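Buscar en el manual Buscar

Guías de puesta en marcha > Célula textil Grivine > Buenas prácticas con pinza

4. Agarre de prendas: reglas antes de pasar a automático

Soy Naveen Shukla y me ha tocado escribir este capítulo, así que lo cuento como lo explico en el taller de Ponce – con algún rodeo, lo aviso. Doy por hecho que ya tienes la pinza calibrada (capítulo 3) y la parada de emergencia probada hoy mismo, ¡no la semana pasada!

4.1 Cerrar sobre la tela

1. Pon el brazo en velocidad reducida y deja el mando de validación en la mano. Siempre en la mano, nunca colgado del bolsillo.
2. Baja hasta que las puntas queden a los lados del pliegue y cierra despacio.
3. Busca un pellizco recogido, con las arrugas saliendo desde las puntas. A mí me gusta coger tela lisa y dejar fuera botones, corchetes y costuras gruesas.
4. Guarda el punto con su número de receta. La de tejido gris es la 408; la de punto, la 524.

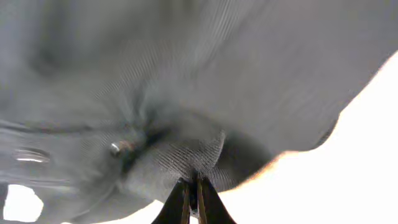 Fig. 4-1. Pellizco de tela gris entre las puntas de la pinza, con el broche metálico fuera del agarre.

PRECAUCIÓN: si hay una pieza metálica entre los dedos, no subas la fuerza para «asegurar». Abre, retira y vuelve a entrar por otro pliegue.

4.2 Prenda arrugada sobre la mesa

Con las prendas de punto hechas un ovillo me pongo más pesado, lo reconozco. Antes de cerrar:

1. Abre la pinza del todo y acércate con un dedo a cada lado del pliegue elegido.
2. Comprueba la altura respecto al tablero. Si un dedo roza la madera, para y corrige el punto (arrastrar la punta estropea el estriado, y luego vienen las quejas).
3. No metas la mano para colocar la tela con el brazo habilitado. Deshabilita, coloca, sal de la zona y rearma. 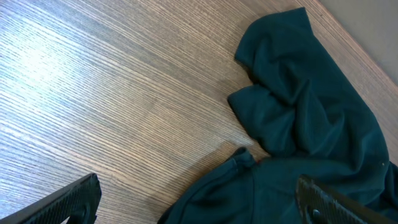

¿Cada cuánto hay que revisar las superficies de agarre?
Cada 3,000 ciclos aproximadamente, y además siempre que cambies de receta o la pinza haya tocado la mesa.

Nota: las revisiones se apuntan en la hoja Tenora que está junto al armario. En Drurham usan otra hoja – vale igual, mientras lleve firma y número de receta.

Etiquetas: Pinzas y garras, Seguridad en célula, Manipulación de textiles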